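Womthorpe Students Publish Test Results, Including the Bad Ones

Womthorpe, June 2025

The Womthorpe Student Robotics Club today released the full log of its Wutitz project, in which students try to get a two-finger gripper to work a board of cables, sliders and switches. The log covers 2,000 attempts. Failed runs have been left in.

"We have all seen the videos where a robot does something hard and everybody claps," said club adviser Sumathi Iyer. "I want to know how many tries it took. If a team won't tell me, I assume the number is ugly."

The club set itself a modest goal in May: move a slider to a chosen number 50 times in a row. It has not met that goal. Pulling a patch cable and plugging it into another socket has gone worse, and the club makes no claim that more practice will fix it.
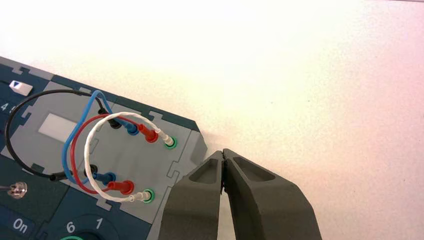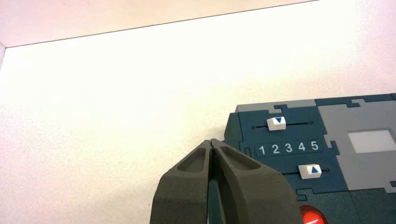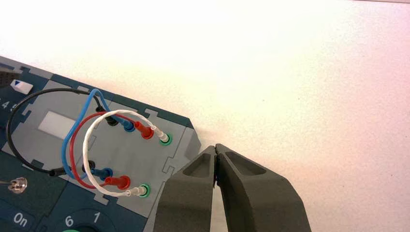 The gripper beside the task board. The first and third pictures show the patch cables; the second shows the numbered slider scale.

Student lead Meriem Samir wrote most of the log and asked that it go out without a highlight video. "People keep asking if it's smart," she said. "It does what we told it, and sometimes we told it wrong. Move the board a little and we may be back to the beginning."

The project ran on a $3,000 grant from the Utach Fund. The club has turned down an invitation to bill its fall demonstration as "the future of work." Visitors are welcome to watch live runs, including the ones that fail.

The log is free to read at the club office. Questions may be sent to Sumathi Iyer, Womthorpe Student Robotics Club.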